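Chapter 4
Moving a Site to a New Domain

When a company changes its name, its web address often changes too. The old address still has value, and this value is easy to lose.

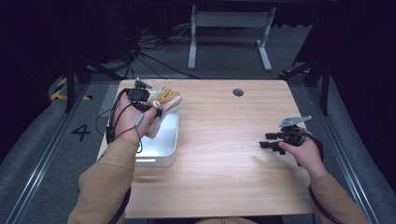 154

In this chapter we follow Drirstead, a small shop which became Menent in April. Njål Haugen made the list of old pages and gave each one a new address – this is called a redirect map. Two pages had no match, and he sent them to the nearest category.
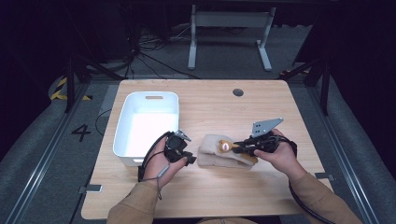 Fig. 4.2 A plush toy on a light wooden table.

Before you read on, write down what you would check first: the links, the mail records or the certificate. We return to your answer in the section on testing.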